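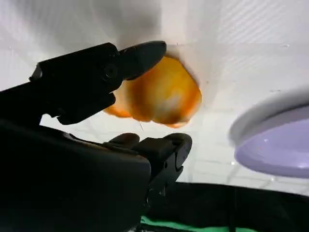 Why does a soft roll wrinkle as it cools?

The crust sets while the crumb is still full of hot gas and steam. When the roll cools, the gas contracts and some of the steam condenses, so the inside takes up less room than it did in the oven. A thin crust has to fold to fit.

Duangjai Ratanaporn
January 23, 2019

A few more notes on this, as I keep getting the same message about enriched rolls. Lean rolls with a thick crust behave differently and I am leaving them out.

Shallow creases over the top are normal for a dough with butter, egg and milk. Deep folds with a sunken middle are a fault. The two get lumped together and then people try to fix the first one by overbaking.

Fault one: underbaked center. The crumb has not set firmly enough to hold itself up. Check with a probe. I pull enriched rolls at 195 F in the middle. At 180 they look finished and collapse on the rack.

Fault two: overproofing. The cell walls are stretched thin before the roll goes in. It rises a little more, then settles. The crust is now too large for what is under it. Press the raw dough with a floured finger. A slow, partial spring back means bake. If the dent stays, you are late.

Fault three: leaving them in the pan. Steam collects against the sides and bottom and softens the crust you just made. Five minutes in the pan, then onto a wire rack. My Chauvin pan has high walls, so I cut that to three.

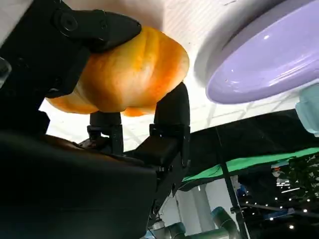
Fault four: oven too hot. I had a European recipe that called for 220 C, converted it to 428 F and followed it. Top done early, center well behind. The color made me take them out and every roll sank. At 375 F the same dough needs 20 minutes and the two finish together.

Formula, by weight, for twelve:
600 g bread flour (I use Wokula, any strong flour will do)
300 g whole milk
one large egg
60 g soft butter
50 g sugar
11 g salt
7 g instant yeast

Mix everything except the butter until no dry flour is left. Rest it while you clean up. Knead, add the butter in pieces, knead again until the dough stretches thin without tearing. First rise until doubled. My kitchen is cold in winter and the clock is no use to me for this step.

Divide by scale. Uneven rolls in one pan finish at different times and you end up with a small dry one next to a large gummy one.

Shaping matters more than I used to think. A loose ball spreads and gets a slack, lumpy top. Pull the surface tight underneath, pinch the seam, set it seam down. If the seam is weak, dough can push out through it in the oven and set as a small bulge at the base. It tastes the same.

On glaze. Whole egg with a spoonful of milk gives shine. Yolk alone gives a deeper color that goes toward orange where it pools. Glaze collects in low spots, so any fold in the shaping shows up as a darker streak. Brush thin, wait, brush thin again.

Glaze also makes wrinkles easier to see. A matte roll with the same creases looks smoother. I baked half a pan with and half without, and the creases felt the same under a thumb.

Arnout Van Beek asked whether brushing with butter after baking prevents wrinkling. It softens the crust further. I get slightly more creasing with it. I still do it for dinner rolls.

Bagging: wait until the bottoms are at room temperature. Bagged warm, they sweat and the tops go tacky. The next day the skin peels off in patches.

If they have already wrinkled and you want them presentable, 350 F for five minutes dries and tightens the crust a little. Serve them then. They go back to creased as they cool, and stale faster for the extra heat.

Correction to the post on salt from last week: the figure was for the Okell kosher I had at the time, which is coarse, and I gave it in spoons. Use the 11 g above and ignore the spoons.

Potato version in February. It holds more water, so the wrinkling is worse, and I have not settled on a bake time yet.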